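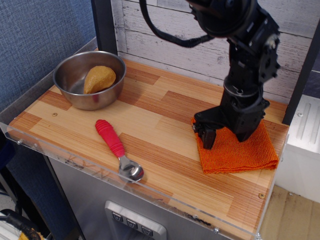
Morfudd Nicholas wants to know why I don't just record one perfect example and copy it 3618 times. Fair question, and I get it a lot, so I'll answer in a thread.

A copy teaches the model one thing, one way. If the cloth is an inch over from where it was in that perfect run, the model has never seen that. It will go for the old spot and close on air. I need the same task done over and over with small differences every time.

3618 is the number of examples in the set as of last night. Each one is a person driving the arm through a short task from start to finish. I drive most of them. Habibur Hettiarachchi does the evenings.

The tasks this week are all kitchen stuff. Cloth, bowl, spoon. Each run has a one-line instruction saved with it, like "move the towel to the left side" or "put the spoon in the bowl." We write the line before we drive, then drive what the line says. When we did it the other way around at Lirkstead, people got lazy and wrote "move item" for everything.

Cloth is the slow one. A folded towel has layers, and you can pinch the top one, or all of them, or miss and push the whole thing across the board. All of those look pretty close from the driver's seat. I go down slower than I think I need to.
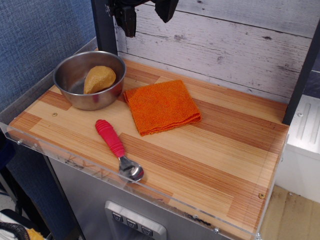
Between runs I change the layout by hand. Turn the spoon, slide the bowl, refold the cloth a little worse than before. Five runs per layout, then move something. I used to do more per layout and the later ones were all the same run, my hands had just memorized it.

Bad runs. We keep some. If I drop the spoon and pick it up again and finish, that stays in with a tag, and the model gets to see a recovery. If I drop it on the floor, it gets cut. Yesterday 77 got cut, most of them from a stretch where the left and right views were out of step and I didn't catch it until lunch.

Katia Carbone asked if I'd share the tag list. It's short. Clean, recovered, stopped early, wrong object. We had a longer one and Habibur and I kept picking different tags for the same run, so I merged them down.

Pace: a cloth run takes me longer than a spoon run, and I'm worse at everything after 3 pm. I switch tasks when I notice I'm rushing the release. You can see it in the data, the fingers open before the arm has stopped moving. The model will learn that too if you let it.

Next up is two-step tasks, cloth first and then spoon, one instruction for both. I want those in before we train again. Themba Swanepoel, I saw your question about lighting, I'll get to it tomorrow when I've pulled the Otdale runs to compare.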